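3.2 What families keep, and where they keep it

We came to the question of keeping by way of a complaint. In the first round of interviews in Haklow, where we had gone to ask about moving house and nothing else, people kept steering us back to the things they had not been able to part with before the move and had not unpacked after it. One mother of three walked us through her new kitchen very patiently, answered all our questions about leases and distances and schools, and then took us to a closet in the hall and said that if we wanted to know about moving, we had better look in there. We did look, and we rewrote the interview guide that evening.

The material in this section comes from the second round, which covered 43 households in two towns, Haklow and Skelau. Every household had moved at least once in the past five years and had at least one child living at home. We asked each of them to go through the house with us, room by room, and to tell us about anything that had been packed for the last move and not used since. We wrote down each item or set of items, the room it was in, who in the family spoke up for it, and what they said. The full list runs to 2,492 entries. It is a rather uneven list, we admit, for a box of Christmas ornaments might be one entry in one home and a good many entries in another, depending on how much the family wanted to tell us, and we did not like to hurry anybody along.

Clothing and papers make up the largest share, as earlier work on household storage would lead one to expect. Baby clothes are kept by nearly everyone, school papers by most, and both tend to be kept by a parent on behalf of a child who has little interest in them. Toys behave quite differently, and they are the reason for this section. When a toy is kept, it is very often the child who speaks up for it, sometimes a child of 14 or older who would be embarrassed to be seen playing with it, and the words used are less about memory than about future use. "I might still need those" was said to us, in one form or another, in house after house.
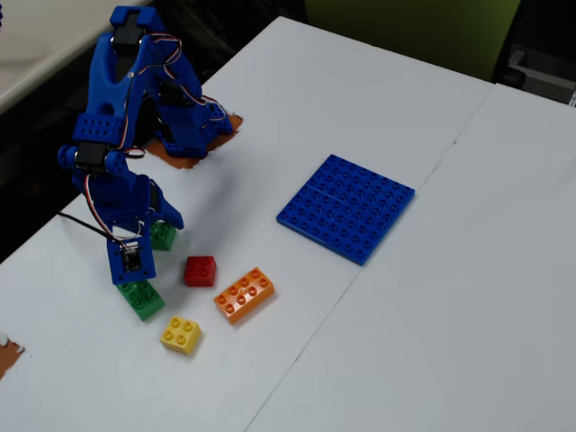 Figure 4. Toy bricks on a white tabletop.

Building toys deserve a few words of their own, for they come up in 138 entries and are given away less readily than any other kind of toy we recorded. Part of this is surely that they do not belong to one age. A doll or a picture book has a season, and families speak of it as finished, but a set of bricks is handed down, borrowed back, and handed down again without anyone having to say that a childhood is over. They are also hard to divide. Bricks gathered in a cluster, like those in Figure 4, no longer say much about which birthday or which cousin they came from, and several parents told us that they had meant to sort them by owner before the move and had given up. What cannot be sorted cannot easily be given away — or so it was explained to us, more than once, over a very full plastic tub.

There was a difference between the two towns that we had not looked for. In Haklow, where most of the homes we visited were apartments, building toys were kept in the living space, under a bed or behind a sofa, and people apologized for them. In Skelau, where houses tend to have an attic or a dry cellar, they had usually gone up or down a flight of stairs, and the talk was easier. We would not want to make too much of this. Our Skelau families had also moved shorter distances, many of them within the same few streets, and a short move allows for several trips and a good deal of putting off.

December was mentioned more than any other month. Families told us that the kept things came out then, when relatives visited with younger children and something had to be found for them to do on the floor. For a week or two the tub was simply a toy again, and then it was carried back to its place. One grandmother in Skelau described this as her reason for keeping everything, and her daughter, standing behind her in the doorway, shook her head at us the whole time she was speaking. We take up such disagreements between generations in Section 3.3, where the papers and photographs are discussed as well.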